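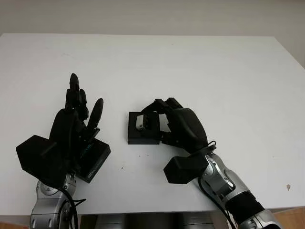 The tide gauge at Stendbridge was taken out of service in February, after 97 days in which its readings differed from those of the staff board on the old quay. I served the harbor office for many years, and several former colleagues have asked me to set down how the matter was handled.

The gauge had been installed to give masters a reliable depth over the inner sill before they committed to the approach. Vessels bound for Susley depend on the same figure, as they pass our entrance on the last of the flood. Hilkka Saarinen, then duty officer, compared 1,056 readings against the board and found that the error grew toward low water. Until the cause was known, masters were instructed to use the board alone and to allow an additional margin under the keel.

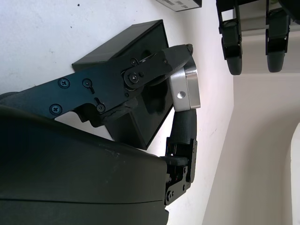

The fault lay in the float arm. Jayson Tiongson removed the cover and established that the joint had worn enough to let the arm sag at the bottom of its travel. The arrangement was a simple one, and readers may picture it from the black linkage shown here, with its flat plates, its small Phillips-head screws and the larger round pivot bolt where it bends. Ours had been greased every spring, but the bolt itself had never been drawn for inspection.

A new arm was ordered from Florell and fitted at slack water. Malou Damgaard amended the maintenance schedule, which now requires the pivot to be drawn and measured once a year. The staff board was repainted in the same week and remains the reference in any case of doubt.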